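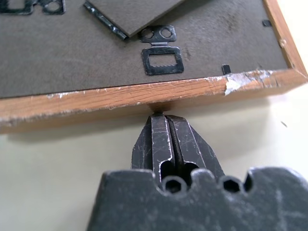 Frame back with the sawtooth hanger, gripper at the bottom rail.

Small shop automation > Buying and budgeting
Topic: One arm or two for frame backs? Need a number for the budget

prarkframe
Posted May 29, 2022

We do refurb and refit of picture frames at Prarkudeo. They come in with old hangers and boards, we open the back, swap what needs swapping and close it up again. I have to hand in an equipment request and I would like to hear from people who have bought for this kind of work.

The picture is the kind of frame I mean. Grey backing board, hanger over the bottom edge, stained wood with chips in it. We get 50 of these on a normal day and hardly two are the same size.

What I have in the draft so far:
Arm and controller
Parallel gripper, one spare set of fingers
Table and mounting plate
Wrist camera
Integration, 10 days

What am I missing? And would you ask for one arm or two?

millroad_tom
Two. You can't hold a frame and work on the back with one hand. Try it yourself with one hand in your pocket.

suvari_bench
Disagree with Tom. One arm and a decent fixture. A second arm is a second controller, a second gripper and more programming time, and what it mostly does is stand there being a clamp. Buy a clamp.

millroad_tom
A clamp that fits every size that comes through the door? He said hardly two are the same.

suvari_bench
Two rails at a right angle, one sliding stop with a soft pad. Push the frame into the corner and slide the stop over. We made ours from extrusion and it takes everything we get except ovals. Ovals go to the hand bench.

kjellerup
Whatever you decide on arms, put more than one spare set of fingers in. Metal fingers on finished wood is the part that will cost you. I see that corner is already chipped through to the pale stuff under the stain. A customer will forgive an old chip and will not forgive a new one next to it, and then you are arguing over which is which. Budget for soft pads and treat them as consumables. We go through a set every 19 days.

Also take intake photos, front and back. Costs nearly nothing if you already have a camera.

prarkframe
Pads are going in, thanks. I had fingers as a one-time item. Intake photos we do on paper frames but not on wood, so that needs a change too.

On the fixture, does the stop need to be powered or do you slide it by hand?

suvari_bench
By hand. The operator loads the frame anyway.

Ebbe Dalen
I would slow down before picking one or two. Your list has 10 days of integration and that is the line I don't believe. Frame backs are loose stuff. Tabs, bits of board, metal strips, old hangers. We had a quote from Zimevwood with a short integration line like yours and used it up on the tabs alone. The flexible ones are fine. The stiff ones spring back or snap.

If I were writing the request I would split it. Stage one is the arm, the fixture and one task, hanger swap only, boards stay in. Stage two is opening and closing the back, and you don't ask for that money until stage one has run for a while. We started in February and did it in that order the second time.

millroad_tom
The trouble with stages is that stage two never gets approved. Ask for all of it while they are listening.

Ebbe Dalen
Depends on your boss. Mine wanted to see something work first.

kjellerup
Mine too.

hollis_w
Has anyone priced a used arm for this? Prendergast had 5 listed last time I looked, controllers included. For a job this light I can't see why you'd buy new.

suvari_bench
Used is fine for the arm. I would not buy a used gripper. Check that the controller still gets software updates and ask for the hours in writing.

millroad_tom
And if you go used you can afford two.

prarkframe
Ha. OK, the draft now says one arm, used if the hours are good, manual corner fixture, new gripper, pads as a monthly line, and hanger swap as the first stage. Integration for that stage stays at 10 days, and opening the back gets its own line with no number yet. Tom, I left room on the table plate for a second arm - that was cheap to do now.

Still need something for hanger stock. Does anyone feed sawtooth hangers from a tray, or do you lay them out by hand?

kjellerup
Printed tray, filled by hand. Bowl feeder quotes were silly for our volume.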